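Forum Haustechnik > Sanitär > Küchenarmatur: Durchfluss nach Kartuschentausch zu gering

grelden_west
Ausgangslage: Doppelbecken aus Edelstahl, Einhebelmischer mit hohem Auslauf, Kartusche 25 mm von Drusik. Nach dem Tausch nur noch die Hälfte der Menge, kalt wie warm. Eckventile sind voll geöffnet, Perlator ist entkalkt. Hat jemand einen Ansatz?

pokex_nutzer
Auslitern. 10 Liter in den Eimer, Zeit stoppen, einmal mit und einmal ohne Perlator. Ohne Messwerte ist alles Weitere geraten.

grelden_west
Ohne Perlator kaum Unterschied. Der Engpass liegt also davor.

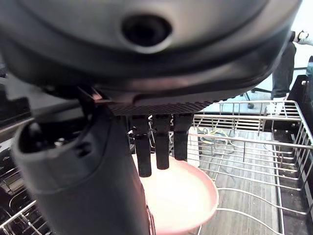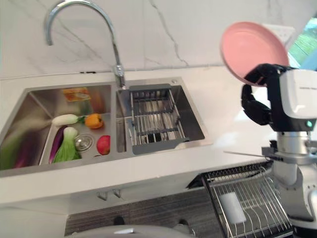 Anschluss über flexible Schläuche, Länge 563 mm, im Unterschrank einmal gebogen. Die Schläuche habe ich beim Tausch nicht gelöst.

rohrzange_b
Schlauch geknickt. Beim Festziehen der Armatur dreht sich der Körper gern mit, und die Schläuche verdrillen sich direkt unter der Platte. Mit Spiegel prüfen.

pokex_nutzer
Widerspruch. Beide Schläuche gleichzeitig und gleich stark geknickt, das wäre ein ziemlicher Zufall. Ich tippe auf die Kartusche. Viele haben einen Anschlag zur Mengenbegrenzung, der ab Werk gesetzt ist.

rohrzange_b
Verdrillen betrifft immer beide, die sitzen im selben Körper. Mit Zufall hat das nichts zu tun.

radulović_shk
Bei Drusik gibt es den Begrenzer als Ring unter dem Hebel. Hebel ab, Ring herausnehmen, neu messen. Dauert kürzer als die Spiegelsucherei. Vorher absperren ist dafür nicht nötig, solange die Überwurfmutter fest bleibt.

grelden_west
Ring war drin, Stellung Mitte. Ohne Ring deutlich besser, kalt jetzt wie vorher. Warm bleibt etwas schwächer.

rohrzange_b
Dann schau beim Warmschlauch trotzdem nach.

pokex_nutzer
Oder Sieb im Eckventil. Erst das Sieb, dann der Schlauch.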